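Sorting Small Parts with Two Arms: Collecting Demonstrations for the Leteo Project
Final report, spring term
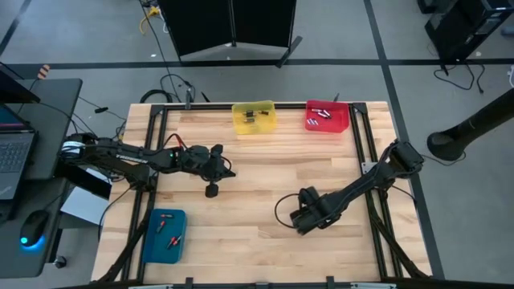 Our group took over the Leteo table in January. The earlier group had left us a working pair of arms and a recording program called Pondness, but no data that we could use, as the joint limits had been changed after they finished. So the first decision was whether to write a scripted sorting routine or to collect demonstrations and train a policy on them. We chose demonstrations. This report is mostly about the collecting, which took up more of the term than the training did.

1. Task

The task is to move small parts between colored plastic bins without dropping them on the table. We use a yellow bin, a red bin and a teal bin. The teal bin holds parts that are red on one end and dark on the other, and those turned out to be useful because the two ends make the orientation easy to check in the video. The silver cylinders are harder. They reflect the ceiling lights, and when a few of them lie side by side the gripper tends to close on two at once.

Each arm has a gripper. An episode counts as complete when the requested part is in the requested bin and both arms are back at their rest positions.

2. Recording procedure

One person drives the arms and a second person runs Pondness on the laptop. At the start of a session we did the following:

Home both arms and check that the cables are clear of the joints.
Set the bins in their starting positions for that session.
Record one throwaway episode and play it back.
Start the real episodes.

The operator says "go" and the person at the laptop starts the recording. At first we had the operator start it with a foot switch, but the first second of every file was then an arm that was not moving. We trimmed those files by hand and dropped the foot switch after that.

We changed the bin positions between sessions. In our first batch we had left them in the same place the whole time, and the policy trained on that batch reached for the same spot even when we had moved the bin. We kept that batch for comparison only.

3. Labels and rejected episodes

After each session both people went through the files and marked them keep, fix or reject. "Fix" meant the motion was good but the label was wrong, usually the wrong target bin. Reasons for rejecting a file were a collision with the table rail, a part dropped outside a bin, a camera dropping out, or the operator stopping in the middle to think.

We argued for a while over episodes where the gripper missed and then tried again. Our first rule was to reject them. Later we kept them if the second try worked, on the theory that the policy should see how to recover from a miss. We did not have time to test the two rules against each other properly, and the final set contains both kinds of sessions. This is a weakness in our data.

By the end of the term we had 1428 kept episodes. Three of us operated the arms. Our styles are different enough that you can tell us apart in the joint plots: one of us comes in from the side and the other two come straight down. We store an operator number with each file for this reason.

4. Training

We trained with the Makori code from the course, changing only the image size and the number of action steps predicted at once. We trained four models, one on each operator's episodes and one on everything. The combined model handled moved bins better than the others. The single-operator models were smoother but went wrong more quickly once they were off the path they had learned.

All of the models had trouble when a part was resting against a bin wall. The gripper fingers need space on both sides, and a person driving the arm will nudge the part away from the wall first. We had very few episodes of that nudge.

5. Problems with the setup

Servo heating limited the length of a session. After a long run the shoulder joints began to sag and the recorded positions no longer matched the commanded ones, so we took breaks. Loose cable near a wrist also spoiled several files by passing in front of the camera.

6. For the next group

The files are on the Fotham drive, sorted by session, with the label sheet in the top folder. Please read the notes column before you filter anything. We suggest recording wall cases first, and deciding on the retry rule before the first session.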